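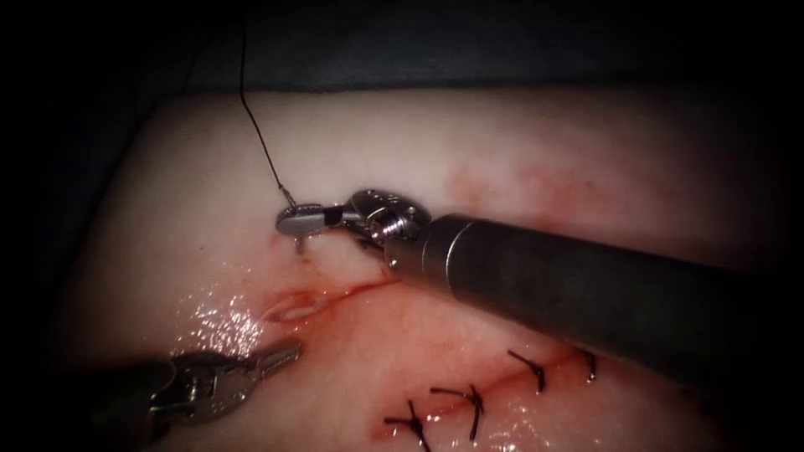
Speaker notes: Keeping small hospital libraries open
Regional meeting of health librarians, Fernport
Speaker: Mereana Pirihi, Library Services, Ellery Hospitals Group

Slide 1. Opening

Good morning, and thank you to the organisers for the invitation. I am speaking on behalf of the library service at Ellery, which looks after reading rooms at Fanolside and Feritden as well as the main collection. My subject is the shared service agreement between the three sites, and what it has meant for staff who use us and for the people who work behind the desk.

I should say at the outset that the views on funding are my own. The figures come from our annual report to the board.

Slide 2. Where we began

Before the agreement, each site bought its own books, held its own journal subscriptions and kept its own catalogue. Fanolside still issued loans on paper cards. A nurse based at Feritden could not borrow from Ellery without a letter from her manager, and the letter had to be renewed every January.

The three catalogues, once combined, held 1,774 titles. Of these, 383 were held at more than one site in the same edition. Most were nursing textbooks and drug guides. A good number had been replaced by newer editions and should have been withdrawn some time before.

(Pause here. At the last presentation there was a question about how duplicates were identified. The answer is by ISBN first, then by hand for older stock.)

Slide 3. The agreement

The agreement covers 4 matters: a single catalogue, a single membership card, a van run between sites, and a common policy on withdrawing old stock. Staffing was left out on purpose. Each site continues to employ its own library staff, and line management has not changed.

Rui Rebelo drafted the text and took it through the legal department. Colleagues who are considering something similar are welcome to a copy. Please note that the section on insurance for items in transit was rewritten twice, and that the second version is the one to use.

Slide 4. Withdrawing stock

This was the part of the work that caused most concern. Clinical staff are attached to their books, and several consultants wrote to ask that particular titles be kept. We agreed a period of notice. Lists were placed on the staff pages and on the library doors, and any member could ask for a title to be held back by giving a short reason in writing.

We received 70 such requests and granted most of them. Where a book was of historical interest to the hospital, it was moved to the local collection at Ellery. This now includes the old matrons' handbooks and the bound annual reports.

Slide 5. The van run

The van leaves Ellery at 8.15 in the morning and calls at Fanolside first. Requests placed by three in the afternoon travel the next working day. Carolina Bastos manages the timetable and has asked me to stress that book boxes must be labelled on the short side. Boxes labelled on the lid cannot be read once they are stacked.

The run shares a vehicle with the internal post. We pay a fixed share of the cost, reviewed each year.

Slide 6. Evening opening

The reading room at Feritden is now open to card holders outside staffed hours. Borrowing during these hours is by self-issue. Members are asked to leave returned books in the box by the door and not to put them back on the shelves.

Night staff had asked for a quiet place to study for some years. The request was first put to us by Cletus Thibodeaux when he was training on the wards there, and he later sat on the user group that set the rules for the room. Hot food is not permitted. Covered drinks are.

Slide 7. Matters still open

Electronic books remain on separate contracts, and these end at different times. Until they are brought together, a member at Fanolside may see a title in the catalogue that she is unable to open. We have added a note to each record, but it is easily missed.

Students on placement are a second difficulty. Their cards expire with the placement, and books on loan at that point are hard to recover. Celeste Patrício is preparing a proposal under which the college would confirm return before the placement is signed off.

Slide 8. Questions

Copies of the agreement and the withdrawal policy are on the table by the entrance. Please return the lapel microphone to the desk before the next speaker.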